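Rumwood Robot Club: Questions We Keep Getting

Updated Saturday, June 12, 2021. Written by Sharada Subramaniam, with corrections from members who felt strongly about the section on biscuits.

The club meets to teach robots to do housework. This year's project is bedrooms: clothes left on beds, beds left unmade, and all the other things most of our members were asked to deal with at home before they joined.

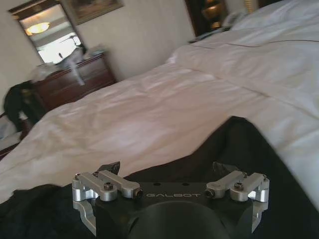
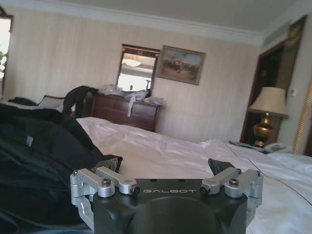 What do members do all evening?

Mostly they move clothes. One person drives the arm, one writes the log, and everyone else offers advice. A turn lasts until the garment is where it should be or the driver has had enough. Then you swap. After that there is a spell at the laptops, going through the footage and marking where each attempt starts and ends. New members tend to think this is the dull part. Old members also think this is the dull part, but they have learned to bring a drink.

Do I need to know how to program?

No. You need to be able to type your name into a log in a way other people can read, and we have members of long standing who are still working on that. If you'd like to learn, there is a Python table at the back on most nights. We start with printing things, then loops, then why your loop won't stop.

How old do I have to be?

Fourteen and up. Under-sixteens need a form signed by a parent or guardian. A form signed by an older brother is no good, and yes, we can tell.

What does it cost?

Membership is 200 for the year, in Parell or in cash. Parell is the online thing the hall makes us use for payments. It will log you out halfway through. Log back in, check whether it has taken your money before you press the button again, and if you've paid twice send me a message with the word "twice" in it. We can spread the cost over the terms if that's easier, and you don't have to explain why.

Why beds? Why not something impressive?

We get this one from fathers, chiefly. Have a go at picking up a jacket by remote control and then ask again. A box is the same shape every time you reach for it. A jacket has sleeves, a lining and a zip, and it changes shape as soon as you touch it. Black clothes are worse, as the folds are hard to make out on screen and you can spend a whole turn closing the fingers on what you took for a collar. White bedding has the same trouble in the other direction. We do both, because people own both.

What is the Stakov task?

Stakov is the competition we enter. The bedroom round gives you a bed with clothes on it and a fixed time to get the clothes off it, folded if you can manage and at least in a pile if you can't. Points come off for anything dragged to the floor. More points come off for touching the lamp. Read the rule sheet yourself before you drive in practice. I have been summarising it for people and I am told my summaries are too optimistic.

How did you do last time?

We cleared the bed. The pile was judged "not a pile".

What's the 400 list?

Each team has to hand in 400 logged attempts along with its entry, good and bad ones both. The bad ones count, provided the log says what went wrong. "Rubbish" is not what went wrong. "Closed on the duvet instead of the sleeve" is what went wrong. Please stop writing "rubbish".

Somebody said there were far more attempts than that.

There are 3084 in the folder. A good many of those have no notes, no driver's name, or a note that says "see above" with nothing above it. If you joined to do something useful and don't mind a quiet evening, sorting that folder is the most useful thing there is, and I'll be very pleased with you.

Can I drive on my first night?

Usually, yes, once you've done the safety talk. It's short. Keep your hands away from the fingers when the power is on, tie long hair back, take off lanyards and scarves, and know where the red button is before you need it. If somebody shouts "stop", you stop, and you can argue about it afterwards. People do.

Can I bring my own clothes for it to practise on?

Please do, we're always short. Coats, jumpers and towels are all fine. Check the pockets first. Don't bring anything you'd be upset to see stretched, and put your name in it if you want it back. Whatever is left at the end of term goes to the charity shop.

Will it tidy my room?

No.

Will it ever?

Ask in August. We've got a full week of practice then, every day from ten until four, bring your own lunch. By the end of it we would like the arm to lift a coat and lay it down without anyone driving. At the moment it can do the lifting part on a good day, and the laying down part is more of a letting go.

What's Dabbas?

Dabbas is the program we use for marking up footage. It's free, it runs on old laptops and it saves your work only when you tell it to. I'd like you to read that last bit again. Version 2 is the one we want, as the newer one opens our files with the times all wrong. The help sheet is in the shared folder, under "help", then under "help new".

Do parents have to stay?

You're welcome to, and there are chairs. We do ask that you don't drive on your child's behalf. If you find yourself wanting to, come to the adults' session, which runs after the main one and is much more competitive.

What about food?

Not near the arm, not near the laptops and not on the bed. There's a table by the door. The club supplies biscuits and I have been asked to state that the plain ones are not a punishment.

I broke something. What now?

Tell whoever is running the session, that night. Things break here all the time and we keep spares of the parts that go most often. What we can't do much with is finding it the next week, with the screw missing, in a drawer.

Can I miss a week?

Of course. Tell your team if you're down to drive. During the last few weeks before Stakov we do ask people to turn up or swap, so the same two don't end up logging every attempt and resenting it.

How do I join?

Come along to any session and ask for me, or for anyone holding a clipboard. You can try two evenings before you pay. Wear shoes that cover your toes. Bring a coat, even in summer; it's for the bed.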